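Tadstead Upholstery Care Notes: README

By the Tadstead maintainers, November
2 min read

These notes collect cleaning and wear reports for household seating covers. Each row is one report sent in by an owner. There are 168 rows. Read them with doubt, as we do.

**What a row holds:** cover type as the owner named it, age in years, cleaner used, and a free text remark. "Leather" in the cover column means the owner wrote leather. We did not test anything, and plenty of people can't tell bonded from coated fabric.

**Sources:** most rows came through the Primolwood repair desk, the rest through a mailing list run from Komavura. People write to a repair desk when something has cracked, so the failure rate here says very little about sofas in general.
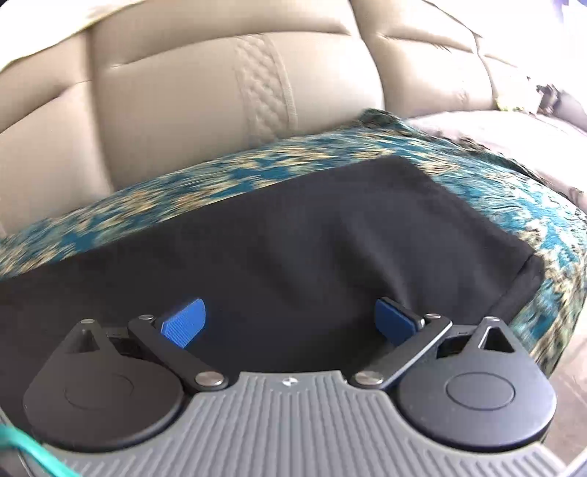
Siqueira objects that this is too gloomy, and that owners who conditioned their covers twice a year reported less peeling. Maybe. Only 7 rows mention conditioning at all, and 2 of those name a product made for shoes.

**Known problems:** ages are guesses. "Mild soap" could be anything. The remark field has a few duplicates that we left in.

**Use:** fine for practicing text cleanup. Please don't base buying advice on it.

Related
- Tadstead Stain Reports
- Primolwood Repair Log, short version
- Why we dropped the star ratings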